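Keeping a hard, shiny floor looking its best

I'm a bit of a convert when it comes to pale tiles. We had dark ones in the workshop for years and I swore they hid the dirt (they do, until you drop a washer!), but a pale glossy floor bounces so much light back up at you that I'd never go back. You do have to look after it, though, so these are the things that work for me.

Sweep before you mop, every single time. Grit is what dulls the shine. A soft wide broom is lovely for this, and you can do the whole floor in the time the kettle takes.

Less cleaner! I used to slosh it in and then wonder why everything looked smeary. Now it's 30 ml in a full bucket of warm water and no more. If you've already got a film built up, go over it with plain water and a splash of white vinegar -- but keep vinegar well away from marble or any other natural stone.

Work backwards towards the door, in strips, and change the water when it goes grey. Then dry it. My friend Filipa put me on to this one, an old bath towel wrapped round the broom head, and oh, the difference. No streaks, no footprints.

Black scuffs from shoes come off with a clean tennis ball rubbed over the mark. A pencil eraser does the little ones.

Check your work with the lights on. Long tube lights are brilliant for it, as they show up as stripes in the tiles and any smear breaks the line. Crouch down by the door and look across the floor towards the far wall. While you're thinking about lights, wipe the tubes too (switched off and cool, dry cloth only). Ours had over 11 months of dust on them last March and I couldn't believe how much brighter the room was afterwards. 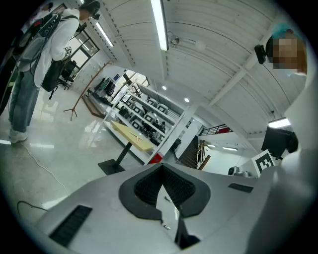
Grout is the other thing. Bicarbonate of soda and a little water, mixed to a paste, left on for ten minutes and scrubbed with an old toothbrush. Do a small patch at a time, put some music on, and rinse well before you move to the next bit.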